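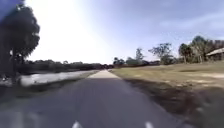
Thread on the first full month of monitoring data from our retrofit. End terrace, solid brick, built before cavity walls were normal here. Mostly numbers and plumbing. Mute if not your thing.

The monitoring kit is one heat meter on the heat pump flow, one electricity meter on the compressor circuit, and temperature and humidity loggers in 5 rooms. Everything reports to a small logger in the under-stairs cupboard, which the household calls Felix.

September total for heat pump electricity: 319 kWh. That covers hot water plus a few cold evenings of space heating at the end of the month. It is more than I had modelled. The model had the hot water cylinder losing far less heat than it does.

Found the cause of most of it. The cylinder is fine. The primary pipework between the cylinder and the diverter valve was lagged on the straight runs and left bare at every elbow and at the valve body. Kavinda Chowdhury went over it with a thermal camera and the elbows were the brightest thing in the cupboard.

Lagging now continuous, mitred at the bends and taped. Standing loss overnight with no draw-off has come down. I want a few more weeks before putting a figure on it.

Second problem: the legionella cycle. The installer left it on the default, which was daily, using the immersion heater. It now runs weekly. Check this setting on your own system. It was three menus deep on ours and not mentioned in the handover pack.

Ventilation. The whole-house unit is an Illimero with heat recovery, ducted to all the wet rooms. Supply and extract were out of balance when commissioned, extract running high. Ruoxi Guo rebalanced it with a flow hood. The draught under the back bedroom door has gone.

Noise on boost is still higher than I would like in the bathroom. There is one tight bend in the duct above the ceiling. It would need the ceiling down to change it, so it stays.

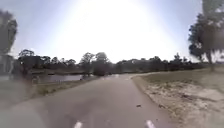 The path by the water, 7 October 2018.

Humidity. Before the wall insulation, the north bedroom sat high enough in autumn to grow mould behind the wardrobe. We used wood fibre board on the inside face with lime plaster over it. Logger is now behind the same wardrobe, at skirting height. No reading yet that worries me, but it has not been properly cold.

There are also 2 moisture probes in the joist ends where they go into the north wall. Those are the ones I care about. Internal insulation makes the brick colder, and the joist ends sit in that brick. Hawi Wako specified the detail and asked for the probes to be left in for at least two winters.

Airtightness: tested twice, once before plastering and once after. The second result was better but missed the target. The leak we could find was at the loft hatch. The leaks we could not find are probably in the party wall, where the old joists run into pockets shared with next door.

A question from Nazma Siriwardena on the last thread: do we use weather compensation? Yes. The curve was set too steep, giving a flow temperature higher than the radiators need. I am lowering it one step at a time and leaving it alone for several days between changes. The house is slow to respond, so daily fiddling tells you nothing.

Also asked: why no buffer tank? All radiators are open to one circuit with no zone valves, so the system volume is enough for defrost. Thermostatic valves are on the bedrooms only. If you zone every room you will probably need one.

Solar: 8 panels, south-east roof slope, facing slightly away from ideal and shaded by the neighbour's chimney until mid-morning. Hot water now heats at midday instead of 4am. The air is warmer then as well, which helps the heat pump. This cost nothing and I should have done it in the first week.

Dilruba Chowdhury has been writing the scripts that turn the raw logs into something readable. There was a fault in the first version: the heat meter counter was rolling over and being read as a negative. If you saw the chart I posted earlier with the spike in it, disregard that chart.

Not done yet: secondary glazing on the stair window, insulation under the front room floor, a proper seal on the loft hatch. The floor comes first. It can be reached from the cellar, so no boards need to come up.

Next update when there is a month of real heating to report. Raw files on request, as CSV, one per logger. Timestamps are UTC throughout, so allow for the clock change.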